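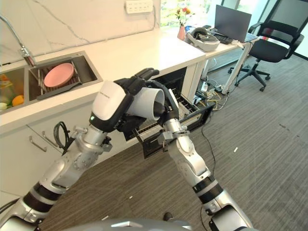 The bus let us off at the Plevora gate at ten in the morning, and a woman with a clipboard checked us against her list. There were thirty-eight names on it. My daughter's was spelled wrong and mine was missing, so she wrote me in at the bottom in pencil.

It was the July open day. My daughter was eleven and had asked to go. I had worked the line at MacBrayne until the spring, packing boxes of filters, and I hadn't told her that the machine they brought in to do it had come from the same company. I'd told her they were cutting back.

A young man in a gray shirt took our group upstairs. He said the machine was called Gukik and that it was learning to do kitchen work. He said we could stand anywhere behind the tape, and that we should please not call out to it. It couldn't hear us, he said, but the people working on it could.

We watched it with a white cup. It had the cup in its left hand, tipped sideways over the dishwasher, and the fingers of the right hand came over and touched the rim. Then it stopped.

"Is it broken?" my daughter asked.

"It's deciding," the young man said.

A man behind me laughed. He said his wife could have done the whole load by now. The young man had plainly heard this before. He said that Gukik had put away 137 cups that week and the target was 1000.

"How many did it drop?" my daughter asked.

"Thirty," he said. He didn't look at a sheet or anything. I liked him better after that.

I looked at the rest of the kitchen. There were flowers in a pink vase on the counter, and an orange in the sink with some vegetables. Somebody's lunch, I thought. Past the end of the counter an office chair was turned away at an angle near the window. I had a chair at MacBrayne for the last two years, when my back got bad. It was not as good as that one.

The hands moved again. The left one let the cup go a little and the right one took it, and it went down between the black tines. It took a long time. The cup leaned, but it stayed where it was. A few people clapped, and then more of them did.

"You put them in upside down at home," my daughter said to me. "That one's crooked."

"It'll still get clean."

"You always fix it when I do it crooked."

The young man asked if there were any questions. Someone wanted to know the price. Someone else asked about pets. I put my hand up, which I hadn't planned on, and asked what it did when it was done with the dishes.

"We take them out and it starts over," he said.

Downstairs there was lemonade and a table with stickers. A firm called Cinero was giving away tote bags. My daughter took two, one for her grandmother, and we sat on the curb to wait for the bus.

"Did you use to work with one of those?" she asked.

"No," I said. "It came after me."

She peeled the back off a sticker and thought about where to put it. The bus was late. In the end she stuck it on my sleeve and pressed the corners down with her thumb, one at a time — she has always been careful with corners — and I told her about the filters, how you folded the flaps of the box, and which one went in last.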